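Kaushik Research Publishes Results of Resident Survey on Neighborhood Safety in Ustevel

Fewer residents report crimes to police than three years ago; street lighting tops list of requests

USTEVEL — Kaushik Research today published the results of its latest survey on crime, safety and contact with the police in the Ustevel district. The survey was sent to households in all parts of the district in the spring, and 2,886 adults returned a completed form by mail or online.

The survey asks people whether they have been the victim of a crime in the past year, whether they reported it, and what they think of safety in the streets close to home. It is carried out every three years. The questions on theft, vandalism and fraud were kept the same as last time so the answers can be compared.

Most people who had a bicycle, package or item from a car stolen said they did not report it. The reason given most often was that the loss was too small. The next was that they did not expect the item to be found. Among people who did report a theft, 40 percent said they were never told what became of the report.
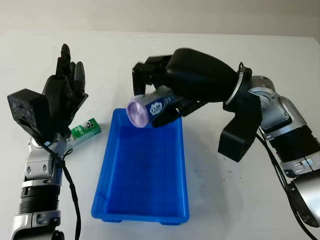

Reporting was higher for burglary than for any other offense in the survey. People with home insurance were more likely to call the police after a break-in, as most policies ask for a report number. Renters were less likely to have insurance and less likely to report.

Online fraud was included as a separate section for the first time. Respondents were asked about false invoices, fake sales listings and calls from people claiming to be from a bank. Nine percent said they had lost money this way in the past year. The typical loss was under $400, and few of these cases were reported to anyone other than the bank or card company.

Views on safety differed from one part of the district to another. In Drestoven, residents were more likely than others to say they go out on foot in the evening. In Fullus, more people said they avoid certain streets after 10 p.m., and the underpass by the rail station was the place they named most often. The share of Fullus residents who had been the victim of a crime was close to the district average.

Respondents could also write in one change they would like to see. Better street lighting came first, followed by more foot patrols and quicker repair of broken locks and doors in apartment buildings. Older residents asked for patrols more often — younger residents asked for later bus service. 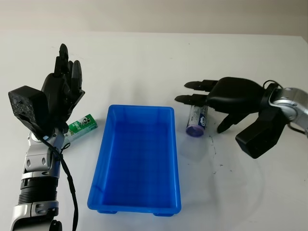 The figures are based on what people said about their own experience and will not match police records, which count only offenses that were reported or discovered. The survey does not cover crimes against businesses, crimes against children, or offenses with no direct victim. Results for Drestoven and Fullus rest on smaller groups of respondents and should be read with more caution than the results for the district as a whole.

Answers were weighted by age, sex and type of housing. No names or street addresses are kept with the answers.

The full report, with tables and the questionnaire, can be downloaded free of charge from the Kaushik Research website. Printed copies will be in the public libraries in Drestoven and Fullus from June. A shorter report on online fraud will follow in the fall.

About Kaushik Research

Kaushik Research carries out household surveys on safety, housing and transportation for local governments and public agencies. Its office is in Ustevel.

Media requests may be sent to the press desk through the contact form on the website. Tables for single neighborhoods are available on request where there are enough answers to publish them.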